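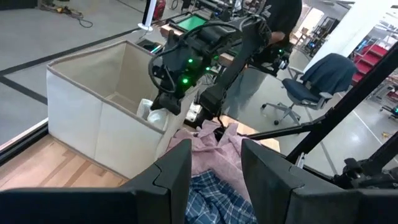 4. House rules for a shared folding cell

I promised the reviewers a section on how we run the cell day to day, so let me start with the rule that caused the most arguing: one arm in the bin at a time. Our two-arm stations can easily put both grippers into the same box, and if you've ever reached into a laundry pile with both hands you know why people want to do it that way (it feels faster!). The trouble is that the wrist joints are much wider than the fingertips, and an operator watching the fingertips tends to forget about everything behind them. So the arm that isn't picking waits over the tabletop, fingers up off the cloth, until the other one has lifted clear of the rim. You can see the idea in Figure 4, where one gripper points down into the fabric bin and the wrist view we're looking from is out over a plaid shirt and a pink garment on the wood.

Hendrik Dijkstra wrote the first version of this rule for the Taltasetti cell, and his wording was stricter than ours. He wanted the waiting arm parked in its home pose. We tried that and dropped it. Going home and back again broke up the motion so badly that the operators started cheating, and a rule people cheat on is worse for me than a looser one they keep.

4.1 Cables

Look at the cable on the far arm in Figure 4 and the wide loop it makes at the wrist. I have strong feelings about loops. Too tight and the connector gets pulled every time the wrist rolls over, too wide and it catches on things, and a fabric bin is exactly the kind of thing it catches on. Thắng Đoàn and I ended up writing the rule as a test instead of a length: before the first episode, roll the wrist to both of its limits with the gripper down inside the bin, and watch the cable, not the screen. If it touches the rim, re-tie it. We did have a length in the June draft, but it only suited one arm model and Ans Verbeke, quite rightly, crossed it out.

Loose cables on the floor get their own line in the checklist. They go behind the floor tape or they get coiled and put away, and the same goes for hand tools.

4.2 People near the arms

Our stations stand close together and folks walk between them all day, so "nobody in the room while the arms are powered" was never going to happen. What we ask for is simpler. Anyone standing within reach of a powered arm says so out loud, and the operator answers before moving. The indicator lights don't count as an answer! I've had this discussion with every new operator. A green light says something about the arm's own state and nothing at all about whether the person driving it has noticed you.

Chairs stay out of the walkway, and jackets can hang on them as long as the sleeves are clear of the casters. That last part sounds fussy. Siebe Jacobs added it and I've come to agree with him.

4.3 Resetting the table

Between episodes the garments go back to a starting state, and this is where I'd expect other labs to differ from us. We allow crumpled starts and want plenty of them, but the operator can't re-crumple a garment because the first try looked hard. However it lands is how it stays. The one exception is cloth hanging over the table edge, which may be pushed back by hand with both arms stopped.

Hanneke Nijs checked 400 episodes against this rule and found 5 where the garment had clearly been touched twice before the start. We kept those in the set and flagged them in the metadata, and the flag is explained in the Nirov release notes. The full checklist, in the version dated 8/13/20, is in the appendix, along with the two items from Edwood that we left out because our cell has no conveyor.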